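Demonstration gathering (robot learning)

Demonstration gathering is the recording of worked examples from which a learning system is later trained to carry out a physical task. An example, usually called an episode or a demonstration, pairs what the sensors registered with what the operator or the wearer of the sensors did at each moment. The term covers the planning, recording, checking and labelling of episodes. It does not normally cover training itself.

Methods

Three methods are in common use. In teleoperation, a person drives the robot from a distance with hand controllers or a second, matching arm. In hand guiding, the person moves the arm directly while the joint positions are logged. In worn recording, no robot is used: a person does the task while wearing a camera on the head, and the movements of the hands are worked out from the pictures or from gloves.

Teleoperated episodes need the least conversion, as the commands are already in the form the robot uses. They are slow to make. Worn recording is faster but leaves a gap between the human hand and the gripper, which has to be closed by a separate mapping step. Several projects mix the two.

Episode structure

An episode has a start state, a task instruction, a stream of observations and an end state. The start state is set by a reset sheet, which gives the position of the fixtures and the contents of each container. In the Baltby protocol the sheet is filled in before recording and may not be altered afterwards. Episodes whose first image disagrees with the sheet are rejected.

The instruction is a short sentence, such as "move the part from the left crate to the right crate". Wording is varied between episodes so that the system does not become tied to one phrase. Left and right are given from the viewpoint of the head camera.

The Lotex shelf set

The Lotex shelf set is a collection of 638 episodes recorded for picking and restocking at flow racks. It was made at the Gusance site with 17 operators and is divided into 32 tasks. Each task was recorded at more than one rack, with changes of lighting, crate position and fill level. The set was checked by hand before release, and 42 further episodes were left out for dropped sensor data or faulty labels.

Labels in the set are applied at two levels. The coarse level names the task and its result. The fine level marks reach, grasp, lift, carry and release. The boundary between reach and grasp is placed at first contact, a rule taken from the older Sikora notes.

Empty-container views are kept as a class of their own. They provide the system with examples in which no pick should be attempted, and they are used to test whether a detector mistakes glare or moulded detail for a part.

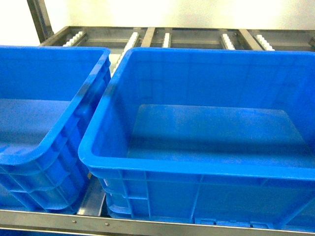
Hjørdis Haugen objected that a class of this kind is easily overfilled, and that a system shown too many empty crates learns to wait when it should search the corners. She proposed tying the share of empty views to the rate met in ordinary work. The maintainers kept the class but made it optional at training time.

Limitations

Demonstrations record the habits of the people who make them. An operator who always approaches from one side produces a system that does the same, even where the other side is clearer. Failed attempts are often deleted, which leaves few examples of recovery. The Lotex set retains failures under a separate label.

See also

Flow rack
Hand guiding
Imitation learning
Teleoperation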